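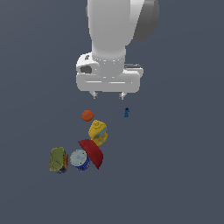
Why did the second batch of rye come out gummy when the first one was fine? The soaker went in too wet, and the loaves were cut the same evening instead of being left overnight.

September 20, 2021

Bench notes, Istcombe bakery workshop. Writing up both rye bakes together so they can be compared, plus the starter log and what I want to change before the October class.

Flour for both was the Bustamante whole rye, same sack. Bogdan thinks the grind is coarser than the last sack and I agree with him, rubbing it between the fingers. It takes water more slowly. With the old sack the dough was stiff by the time I had washed the bowl, and with this one it still seemed loose after a rest and then tightened up later. I should have waited before deciding anything about the water.

Batch one. Sour built the night before from the Kendau starter, left on the shelf above the sink. In the morning it was domed with small cracks in the flour dusted over the top, and it smelled sharp and a bit like apples. Mixed by hand with the rest of the rye, salt and a plain soaker of cracked rye and sunflower seeds. The soaker had taken up all its water and could be picked up in a lump. Dough was sticky, like wet mortar, and held a peak when I pulled the spatula out. Into the long tins, smoothed with a wet hand, floured. Baked when the flour on top had started to split. Dark crust, sides came away clean. Wrapped in linen and cut the next day. Crumb close and moist, no line at the bottom, knife came out with a light smear that wiped off.

Batch two. Same sour, same shelf, but the room was warmer. Lungile had the deck oven going for pitas until late. The sour had already fallen in the middle by the time I got in. It smelled more of vinegar than of fruit. I used it anyway. The soaker for this one was mixed by Iker from the sheet, and the sheet says "cover with boiling water," with no weight. He covered it. There was still water standing on top in the morning and I tipped the whole thing in without draining. That was my mistake, and the sheet is also mine, so both ends of it are on me.

The dough was visibly softer and I added a handful of flour to bring it back, unweighed. It rose fast and was level with the rims before the oven had come back up to heat, so it sat. Tops flat, one of them slightly dished. The crust colored normally. Esperanza wanted a loaf for supper, so I cut it while it still had some warmth in the middle. Knife gummed up at once. There was a dense strip along the bottom about as thick as a pencil, and the crumb above it stuck to itself when pressed.

I cut a second loaf from the same batch the following afternoon. It was better, still tacky, and the strip was still there. So the resting accounts for part of the gumminess and the wet soaker and tired sour account for the rest. I can't separate those last two from this bake. If I get time I'll run a fresh sour with an overwet soaker on purpose and see.

Core temperature: I only took it on batch two, and only on one loaf, so it isn't worth much as a comparison. Probe has been reading low against the kettle anyway. Need to check it in ice water before the next bake. Nicanor has the good one at his place and says he'll bring it back.

Starter log. Kendau was fed once a day all last week, equal weights of rye and water, with a spoonful of the old kept back. Doubling by midday. On the two warm days it peaked earlier and had gone slack by lunch. I moved the jar to the floor of the pantry, which is the coolest spot we have – it slowed down nicely and the smell went back to what it was. The second jar, Driramon, is the wheat one. It had a gray skin on Friday from being left open. I scraped down to clean starter, took a teaspoon from the bottom and started again in a new jar. It is bubbling but weak. I would not bake with it yet. Please don't throw it out and please don't feed it rye.

Other things from the same bakes, so they don't get lost:

The two older tins are sticking at the corners. I greased them with butter, same as the others. Bogdan uses lard with a dusting of rye on top and his come out whole every time. Will copy him.

Wetting the hand for smoothing works better from a bowl than from the tap. Less water ends up in the tin.

Seeds: toasting the sunflower made more difference to the taste than I expected. Iker noticed it too without being told. Let them cool before they go in the soaker, and weigh them after toasting.

The linen had picked up a soap smell from the wash and the heel of one loaf had it as well. Rinse the cloths again with no soap and dry them outside.

Changes to the sheet. The soaker line now reads "boiling water, same weight as the grain and seeds together, cover with a plate, leave overnight, drain anything left standing." I crossed out the old wording on the wall copy and Esperanza is going to retype it. I also added a line at the bottom, "do not cut until the next day," and underlined it. The line about extra flour is gone. If the dough is soft it gets a longer rest and a look before anyone reaches for the sack.

For the October class there are 18 names down and we have 20 tins, counting the two bad ones. Everyone takes a loaf home, so that leaves very little slack. I'd like to have the sours built in two tubs, the second a couple of hours behind the first, so that the late table isn't working with something that has already dropped. Lungile has agreed to keep the deck oven off the evening before. People will want to eat something on the day, so I'll bake a set ahead and slice those.

Still to do: order another sack before this one runs low, ask the mill whether they changed the stones, ice water check on the probe, find the lid for the big tub. Next rye bake on Thursday, with the new soaker line and the jar straight from the pantry floor.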